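Trucos de taller: abrir y ordenar por dentro un ordenador de torre

Publicado en la sección Taller en casa

Muchas personas tienen una torre antigua debajo de la mesa y piensan que abrirla es cosa de especialistas. Yo también lo pensaba. Desde entonces he abierto bastantes, casi siempre por el mismo motivo: polvo, un ventilador ruidoso o una memoria que quiero pasar a otro equipo. Apunto aquí los trucos que me sirven.

Antes de abrir

Apague el equipo, ponga el interruptor trasero en cero y quite el cable de corriente. Después pulse el botón de encendido unos segundos. Quite también el monitor, el teclado y todo lo que cuelga por detrás, y haga una foto de las conexiones con el teléfono.

Trabaje con la torre tumbada, con el lado abierto hacia arriba. De pie, los tornillos caen al fondo y es muy pesado buscarlos. La mesa tiene que ser firme y más grande que la caja, para que quede un lado libre donde poner las piezas. Yo dejo siempre este sitio a la izquierda – soy diestro y así no paso con el destornillador por encima de ellas. 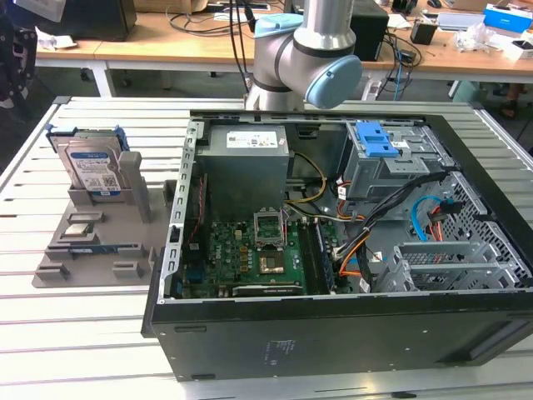 La torre tumbada y sin el panel lateral, con el zócalo del procesador abierto.

Los tornillos

Cada grupo de tornillos va en su propio recipiente. Sirve una huevera, una bandeja de cubitos o tapas de bote. Los del panel suelen ser más gruesos que los del disco, y si se confunden se estropea la rosca. Un destornillador de punta imantada ayuda mucho; el mío es de la marca Bovance, sencillo, y lleva conmigo más años que la propia mesa.

Si un tornillo no quiere salir, no apriete con rabia. Ponga una goma elástica ancha entre la punta y la cabeza, empuje hacia abajo y gire despacio.

El polvo

Una brocha suave y aire a presión en golpes cortos. Sujete las aspas del ventilador con un dedo cuando sopla. La fuente de alimentación se limpia solamente desde fuera, por la rejilla: no la abra nunca, dentro puede quedar corriente aunque esté desenchufada.

La rejilla del frontal es el lugar donde se junta más pelusa. Si su modelo permite sacar el frontal de plástico, lávelo con agua y jabón y espere hasta el día siguiente para montarlo. Yo lo hago el jueves por la noche y el viernes ya está seco.

Los cables

Un montón de cables de colores en el centro da miedo, pero tiene su lógica. Los de datos de los discos (SATA) son planos y delgados, y pueden ser de varios colores. El color no dice nada de la función, por eso conviene marcar cada uno con un trocito de cinta de papel y un número antes de soltarlo. Los que salen de la fuente, en cambio, siguen un código: el amarillo es normalmente de 12 voltios, el rojo de 5 y el negro es la masa.

Tire siempre del conector y no del cable. Muchos tienen una pestaña metálica o de plástico que se aprieta primero. Cuando termine, recoja lo que sobra con tiras de velcro. Las bridas de plástico quedan bonitas, pero la próxima vez hay que cortarlas y es fácil cortar también otra cosa. Un rollo de velcro Jestmont me costó 300 pesos y todavía tengo la mitad.
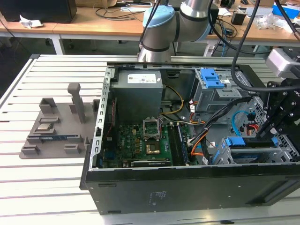 Foto: archivo de Taller en casa / Zurport

Un soporte para las piezas pequeñas

Las piezas delicadas no deben estar sueltas por la mesa. Un soporte con ranuras es lo más cómodo, como el gris impreso en 3D que está a la izquierda del ordenador: el procesador queda en una ranura y la placa azul alargada, en un canal largo. Si no tiene impresora, corte ranuras en un bloque de espuma antiestática. La espuma corriente de embalar no es buena, se carga con facilidad.

El procesador se coge solamente por los bordes. No toque la cara de los contactos y no lo deje apoyado sobre ella. Mientras el zócalo está abierto, no pase la brocha ni el aire por encima – en algunos modelos los pines están en la placa y se doblan con nada. Al colocarlo, haga coincidir la marca de la esquina y déjelo caer sin empujar. Luego se baja la palanca.

Las memorias salen hacia arriba cuando se abren las pestañas de los extremos (a veces solamente hay una). Al ponerlas, busque la muesca y empuje por los dos lados hasta oír el clic.

Al cerrar

Mire dentro con una linterna antes de poner el panel. Cuente los recipientes: si queda uno con tornillos, falta un paso. Mueva un poco la caja y escuche si suena algo suelto.

Encienda una vez con el panel quitado, sin meter las manos, y compruebe que giran los ventiladores. Si el equipo pita y no arranca, apague, desenchufe y vuelva a colocar la memoria. En mi experiencia, casi siempre es esto.

Temas relacionados: limpiar un teclado, guardar cables sin nudos, qué hacer con discos viejos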